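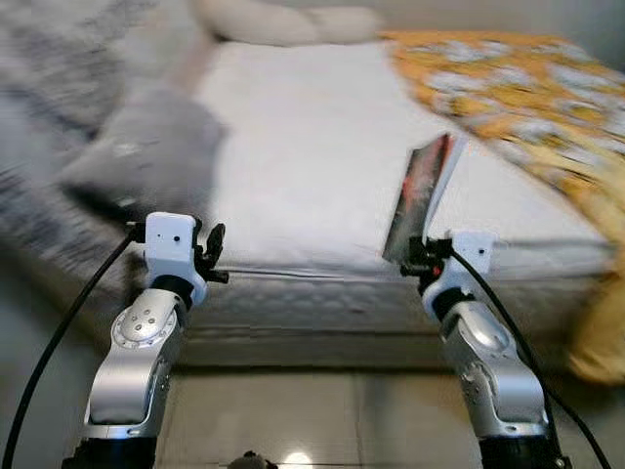
Firkmont opens furnished rooms for long-stay guests

FESNESS, February 2000 – Firkmont, which lets furnished rooms to people working or studying away from home, has opened a second house in Fesness. Guests can book from one month up to a full year.

Each bedroom comes with a mattress, pillows and a comforter. The company decided early on to keep bedding simple and easy to wash, and to let the covers be cheerful. One bed is dressed in yellow and orange with a cartoon egg-yolk print, over a white quilted pad.

"People stay with us for months, so the bed ends up being the sofa and the desk too," said Judite Caldeira, who manages the house. "We wanted rooms where you could sit up and read."

Reading is part of the plan. Firkmont has put together a lending shelf of 488 titles, chosen by Mafalda Godinho and Kuo-hua Yip. 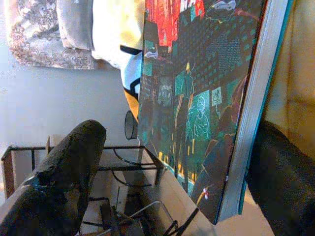

The shelf leans toward big illustrated volumes, with a smaller group of books in Chinese and Portuguese. Guests may keep a book in their room for as long as they are staying. There are no late fees – books are simply checked back in when the room is cleared.

Between stays, staff strip the bed, wash the comforter and pillow covers, and air the mattress before a fresh pad goes on. Books left on beds or under pillows go back to the shelf the same day.

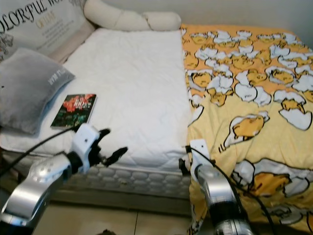
Henrique Torres, who handles bookings, said 91 requests came in before opening. A third house, on Sequeira Street, is due to follow in June.

Rooms can be viewed by appointment. Contact Demyd Vakulenko at the Firkmont office, extension 2041.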